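About Ilex

Hi, and welcome! I started Ilex because I wanted a place for small true stories – the kind you tell a friend on the phone and then forget by September. It's a home for personal essays, and I read every one that comes in.

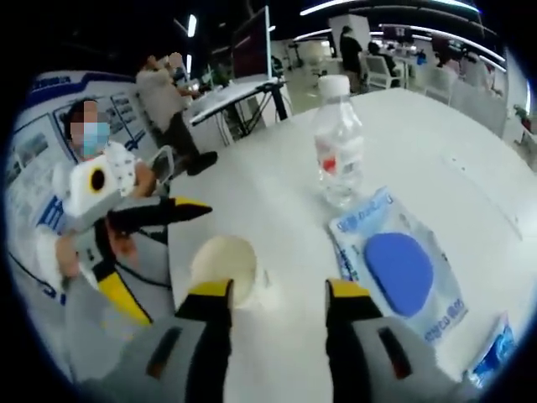
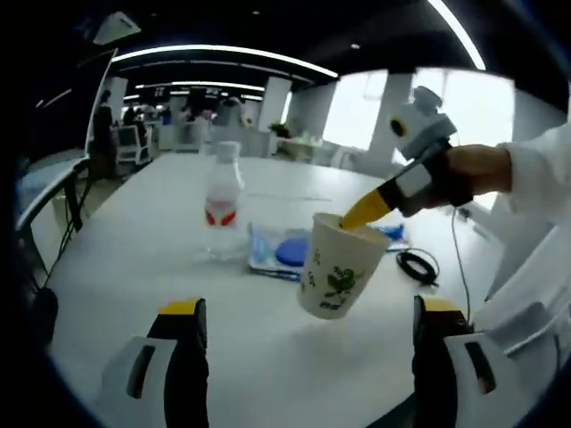
How long can my essay be?

Anything up to 3000 words is fine with me, and short ones are very welcome (my favorite so far is 108 words long, about a bus driver's whistle).

I put up 2 essays a week, and I usually write back within 4 days, a little slower if the inbox gets wild. I don't charge to read, and you keep all the rights to your work. The Onyeka letter goes out to subscribers each month with the pieces I can't stop thinking about – you can sign up at the bottom of any page.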